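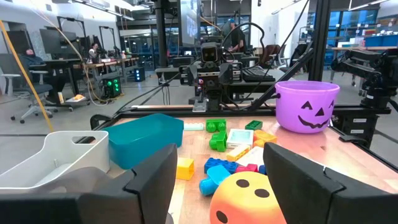 May 2024, Tuesday. Sorting bench, toy returns cell, Judutari project.

Present: K. Pant, P. Najafi, me. Clutska people on the call for the first part only.

Purpose of this entry: record where the cell stands before the staffing review, and get down what Pouran reported from the returns floor while it is fresh.

Status of the arms. Calibration redone on all of them this morning after the gripper change. Wrist camera extrinsics are within tolerance again. The old finger offsets were still in one config file, which explains the consistent short grasp on flat parts last week. File corrected, old copy moved to the archive folder.

Task as currently defined: mixed returns arrive on the table, building blocks go to the bins, soft items are set aside, anything hollow or with a handle is treated as a container until a person says otherwise. The last rule is Kiran's. It stays in until the classifier is retrained, and the jack-o'-lantern bucket is the reason. The Acharya model labels it as an object to pick up on one attempt and as a destination on the next. Either label can be defended. On the floor, people use the seasonal buckets both ways, depending on what is closest.

Foam ball: contact force lowered again. At the old setting the fingers compressed it too far before the grasp was confirmed, and release was late. Pip detection on the ball is not needed for the sort and has been switched off to save inference time.

Block pile: bricks that overlap are still the slow case. The arm picks from the outside of the pile and waits between attempts. A person puts a hand in and spreads the pile. We should copy the person. Kiran wants a spread motion as a separate primitive, triggered when two grasps in a row fail. Agreed. Pouran asked that it be a slow one, as parts that go off the table at the client site end up under the conveyor and someone has to crawl for them.

Totals to date: 1,916 logged picks. The first 1,000 were on the old fingers and should not be mixed into the success figures. I have tagged them.

Notes from the floor (Pouran, five shifts at the Nurkier site):

The returns crew is 24 people across all shifts. At present each sorter opens a carton, checks the contents against the slip, sorts, and wipes down. Under the Clutska plan the arm takes the sort and the sorter keeps the rest. On paper that removes the dullest step. Pouran's observation is that the sort is also when the checking gets done. The sorters find cracked bricks and parts from another set by handling them. Take the handling away and inspection has to be put back somewhere, with time allotted to it. The plan allots none.

Second point, pace. When sorters do the whole job they set their own order and save easy cartons for the end of the shift. With the arm in the middle they feed it and clear it, and the rate is set by the slowest cycle. Two of them told her the waiting is more tiring than the work. I would like that to go to Clutska in those words.

Third point, stops. In the trial at the site the cell stopped often enough that the sorters learned to clear it without calling anyone. Nobody had trained them for this and it is not in their job grade. If clearing faults is going to be part of the job it should be written down, trained and paid. Kiran agrees but notes it is outside our contract. I have put it in the report anyway, under operating assumptions.

Disagreement, for the record. Kiran thinks the inspection problem goes away with a better camera over the bin. I do not. Hairline cracks near the studs do not show in our overhead images at any lighting we have tried, and the sorters find them with a thumb. We could test it: seed a batch with known cracked bricks, run it through the cell, run it past two sorters, compare. Pouran will ask the site for reject stock.

Changes made today:
Gripper offsets updated.
Contact force lowered for foam.
Pip detection off.
Container rule left in, comment added in the config with Kiran's initials.

Open:
Spread primitive, Kiran to draft.
Cracked brick test, needs reject stock.
Fault clearing procedure. Pouran wants a sorter in the room when it is written. I suggest we pay for the hours out of the travel line.
Retraining of the container classes. Acharya say August. Seasonal stock starts coming back to the site well after that, so the date is acceptable if it holds.

Cycle timing rerun tomorrow with the new force setting. Leave the config alone until it is finished.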